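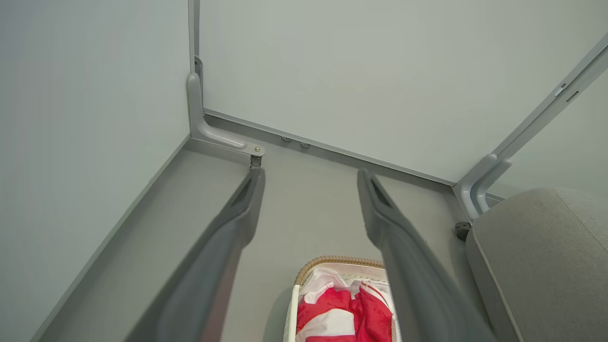 Plolow fingers at the wrist, inside the enclosure. Dark gray pair, angled tips.

Plolow Two-Finger Gripper, Wrist Camera Version

The Plolow is a parallel gripper for small hobby arms, designed by Girish Bhatia and made in short runs at the Schmieder shared workshop. It is sold as a finished unit or as a parts kit. The version on this page includes a mount for a small camera behind the fingers, set so that both fingertips stay in view through the full stroke.

Fingers
Dark gray, matte. The tips are cut at an angle and carry a recess. Fingers come off with two screws each and can be changed without removing the gripper from the arm. Left and right are not interchangeable. The part letter is molded into the base on the inside face.

Drive
One servo, rack and pinion. Stroke is 60 mm, fully closed to fully open. Rated payload is 500 g at the fingertips, and the rating assumes a soft or compliant object. Garments, towels and bagged goods are fine. For glass or polished metal, order the padded fingers (Briltier set, sold separately).

Camera mount
Fits board cameras with a 28 mm hole pattern. Tilt is adjustable in fixed steps. Set the tilt before tightening the rear screw or the bracket will creep. The cable leaves on the left and needs a service loop long enough for full wrist rotation. Camera not included.

Controller
Runs from the Jistumon driver board, revision 4 or later. Earlier revisions power the servo but do not report finger position. Firmware and the command list are in the download package. Default closing force is set low. Raise it in small increments with the actual load in the gripper.

Use in enclosures
The fingers are long enough to reach down past a side wall while the wrist body stays clear. Before the first run, jog the arm by hand to each corner and record the positions where brackets, rails or hinges come close to the fingertips. Enter these as keep-out points. The sample configuration has none.

Pale panels under strong overhead light can wash out the camera exposure. Lock exposure on the floor of the enclosure with the fingers in view. Strongly colored fabric, such as red and white stripes, is a convenient first target for color thresholding.

In the box
Gripper body with servo fitted
One pair of fingers, standard
Camera bracket and screws
Servo cable, 300 mm
Hex key

The kit has the same contents, unassembled. Assembly takes nearly two hours with the supplied key and a small Phillips screwdriver.

Item number 1605. Kit version 1605-K.

Revision note, May 27, 2020: rear camera screw changed from M2 to M2.5. Brackets shipped before March use the old screw. Replacement brackets are available from the workshop on request.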